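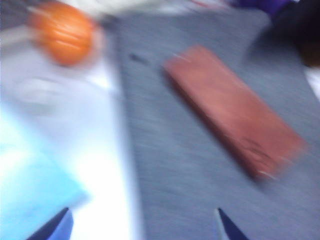 Kerusum has begun moving its returns desk to gripper-assisted sorting, the firm said in a site notice dated 11/28/24. The arm, supplied by Grirevitz, handles mixed goods that arrive without an outer carton. Its two fingertips are tapered, and they have to open wide enough to span a rectangular block lying diagonally on grey fabric, with a round orange item close by that must be left alone. The software picks a target, sets the opening and turns the wrist to match the long side.

Work on the desk used to be done standing, by hand, in two shifts of 8 people. Under the new arrangement each shift keeps the same headcount, but half of the staff move to checking and labelling. The arm takes the first pass. Items it cannot place are left where they are and marked on a list for a person to deal with. In July, the last full month of the trial, the desk handled 2,338 items, of which 669 were passed to staff.

Rates of pay do not change. Breaks do: they are now tied to the arm's recalibration stops, and staff can no longer choose when to take them. Training takes two days and covers the stop button, the handover list and clearing a dropped item.

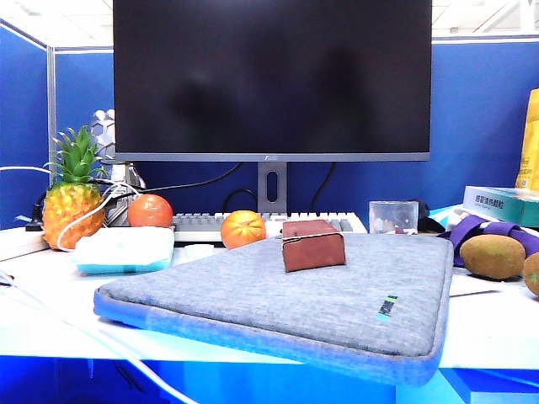

Mangubat, on the early shift, told the site newsletter that the lifting had gone but the waiting had not, and that the handover list tended to fill up in the last hour, when fewer people were left to clear it. The newsletter also carried a request for the list to be shown on a second screen at the labelling bench.

Kerusum said it would look at the request before the system goes into its Burel building, where over 115 people work in returns. No date has been set for that move.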